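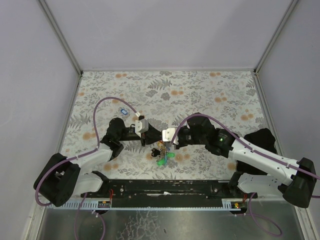 Why does one arm of a two-arm cell drop out with a communication fault when the other keeps running?
In most reported cases the wrist cable has lost a conductor through repeated bending, and the servo bus on that arm goes silent while the bus on the other arm is unaffected.

Plivirell WR-20 Replacement Wrist Cable Kit
For Jemcombe two-arm bench cells, rail-mounted
Status: in stock. Supersedes kit WR-15.

Service background

The WR-15 cable was withdrawn in January after a run of field failures. The fault code shown on the controller is 1124 (wrist node not responding). It is usually intermittent at first. The arm completes short moves near its base, then faults at full reach, when the cable is pulled against the last tie before the wrist. Clearing the fault restores operation for a few cycles.

Uthai Limsakul of our Stesgate repair bench sectioned the returned cables. The break was in the data pair, up to 20 mm behind the wrist connector, and the jacket over it was intact. A visual check of the jacket will therefore not find this fault. Use the flex test below.

Safety notice

A 1124 fault removes torque from the wrist and gripper on the affected arm. The shoulder and elbow hold position. A part held by both grippers may be released on one side only, and the working arm will continue to apply force until the program reaches its next check. On controllers with firmware earlier than 900, the working arm does not stop by itself. Keep hands outside the enclosure until both arms are disabled at the main switch. Do not clear the fault with a part still gripped.

Two-arm handover programs are the most exposed, as both wrists spend long periods extended toward the center of the cell.
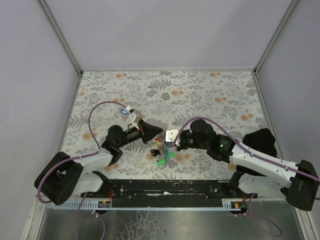
The remedy is a longer service loop and a softer conductor, and the kit supplies both. The WR-20 cable uses fine-strand copper throughout and has a molded strain relief at the wrist end. It fits the original bracket without drilling.

Kit contents
Wrist cable, WR-20, one
Strain relief clamp with two screws
Cable ties, 15
Routing card

Order one kit per arm. We recommend replacing both cables at the same time, even if only one has faulted – the two have normally seen the same number of cycles.

Flex test

1. Disable both arms and remove any part from the grippers.
2. Move the suspect arm by hand to full reach.
3. Enable the bus only, with motor power off.
4. Bend the cable gently behind the wrist connector, first up, then to each side.
5. Watch the node list on the controller. If the wrist node disappears at any point, replace the cable.

A cable that passes with a steady node list can stay in service, but repeat the test monthly if it is a WR-15.

Fitting notes

Leave the tie nearest the wrist loose until the arm has been moved through its whole range by hand. The loop must not touch the opposite arm at any position used by the program. Over-tightened ties were found on many of the returned cables and shorten the life of the new one in the same way. Trim tie ends flush.

After fitting, run the cell at low speed for 20 cycles and check the fault log. If 1124 returns with a new cable, the wrist board is the next suspect. Contact us before ordering one.

Customer report

"We had lost three afternoons to this and had already swapped a servo. The flex test found it in a minute. Worth noting that our second cable failed the test as well, though that arm had never faulted." – Keabetswe Engelbrecht, Mthembu assembly lab

Returns

Withdrawn WR-15 cables may be sent to Stesgate for credit. Mark the package for the attention of Cameron Brunton and include the controller log if you have it. Cables that have been cut or re-terminated are accepted for inspection only.

Related items
Firmware 900 update and release notes
Wrist board, left or right
Rail connector board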